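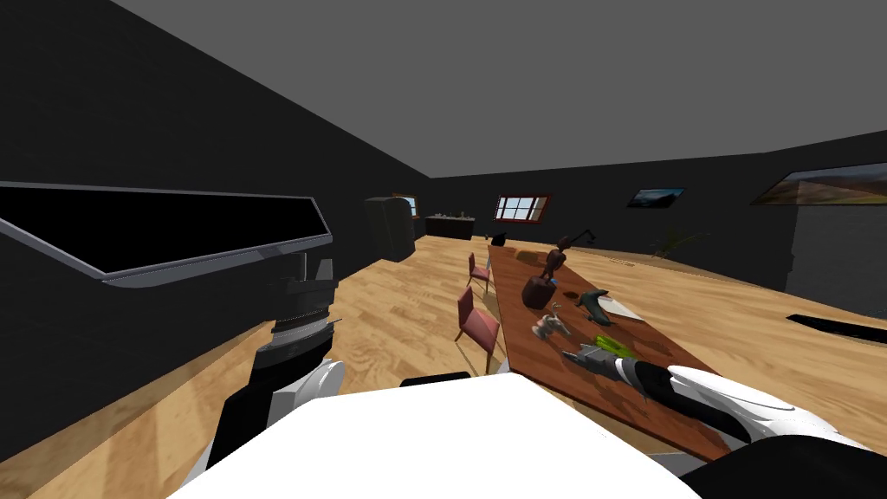 May 14, 2018 – Panel collision, dining room scene

Spent the day on the fault Nelu Sima reported from Hodoroagă. Summary for my own use, as I will have forgotten the details by the time the fix is reviewed.

The task is the usual two-arm one. Left arm holds the flat black panel up and clear, right arm goes to the near corner of the dining table for the small gray part with the green pieces on it. The left arm has nothing to do during the reach except stay where it is. In the failing runs it moved. The panel swung down and across while the right arm was still over the table, and its long edge went into the right forearm. The simulator recorded the contact, the planner did not, and the reach continued to the end with the two arms pressed together.

First thought was the physics step. The panel is large and thin, and thin bodies have given us trouble before. Halved the step, same result. Doubled the panel thickness, same result. Put both back.

Second thought was joint drift in the left shoulder under load. Plotted commanded against measured position for all the left arm joints. They agree. The arm was told to move, and it moved as told. That moved the problem out of the simulator and into Brunby, which I had been hoping to leave alone this month.

Ran a batch of 200 with logging on in the planner. 18 collisions, all of the same type. In every one of them the planner had been restarted after the panel was picked up and before the right arm began its reach. None of the runs without a restart failed.

The cause is dull. When the left gripper closes on the panel, Brunby adds the panel to the arm as an attached body, and from then on plans for the arm with the panel on it. The attachment is kept in memory only. After a restart the planner reads the joint positions back, reads the gripper state back (closed), and does not ask what the gripper is closed on. It then plans for a bare arm. A bare left arm in that raised pose is a poor starting point by the planner's own comfort cost, so it schedules a move to something lower. With no panel, the lower pose is clear of everything. With the panel, it is not.

The watchdog makes this worse. It restarts the planner after three missed deadlines, silently, with no hold on motion. I wrote that in February, at Nelu's request, to stop long batches from dying overnight. It did that.

What bothers me more is the camera side. With the panel held up there, a good part of the left wall is hidden from the head view. The map keeps whatever it last knew about that area and lets it age out. After a restart there is nothing to age, and hidden space is loaded as free space. So for a short time the robot believes it has no panel and also believes there is nothing behind the panel. In the Jaltthorpe scene that costs nothing, there is only wall on that side. At Kendport the same side of the cell is the walkway.

Called Nelu at noon. Asked whether the hardware at Kendport runs the same watchdog. It does. Asked for it to be switched off until further notice, so that a missed deadline stops the arms and waits for a person. Nelu agreed, and sent written confirmation an hour later. No contact has been logged on the real arms, but the logs there only keep planner contacts, and the planner is the part that does not see them. I would not read anything into that.

Changes made today, on a branch:

1. Attached bodies are written to disk on grasp and cleared on release.
2. On restart with a closed gripper and no saved body, the planner refuses all motion of that arm.
3. Unseen space is loaded as occupied.

Reran the 18 failing seeds. 12 complete normally. The other 6 stop and report, all at the reach over the table. Those I put down to the third change: with unknown space treated as solid, the right arm has no room to come in past the near corner. Correct behavior, though it will not be popular.

Not done: contact reports from the simulator still do not reach the planner. They should stop the run. Also the comfort cost should not apply to an arm that has been told to hold – I looked at that code for half an hour and closed it again.

Left the full batch running on the branch with the watchdog off.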